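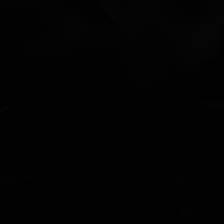 16 October 2026

Hello again from the Hunwood walking and eating crowd! I'm back from the cider weekend in Ostska and I've got plenty to tell you, so put the kettle on.

We stayed two nights at the Hajdu guesthouse, up the hill behind the train station. The rooms are small and the stairs are steep (pack light, I mean it), but breakfast was huge and the plum dumplings were still coming out when I'd given up. On Saturday's... well, on our one full day, a minibus took us out to the orchards with a local outfit called Muvum. They keep the group to 28 people, and it felt like fewer once we'd spread out among the trees.

First stop was a family press where we tried four ciders, all dry, one of them so sharp it made my eyes water. I bought 2 bottles of that one. Lunch was in the barn: smoked trout, rye bread, a soft cheese with caraway that I'd happily go back for. After that we climbed to the old lookout, 334 steps, and I had to stop for a breather more than once. The view over the river was worth it, and the leaves were just turning gold.

My only grumble is the second tasting, which ran late and was mostly a sales talk. I'd have traded it for another hour in the old town, especially the little street with the bakeries.
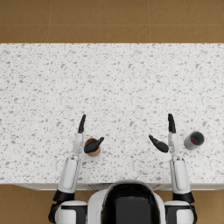 **Can I do the trip if I don't drink?**

Muvum pours fresh apple and pear juice at both stops for anyone who wants it, so just tell them when you book.

We're going again in November, for the end of the pressing season. It'll be colder and muddy underfoot, so bring proper boots and a warm hat. I need to hear from you by the 30th if you want a seat on the bus. Single rooms at the Hajdu go first, and I've already claimed the one away from the stairs!

Reply to this email with your name and whether you'll share a room. Lunch is included, dinner isn't.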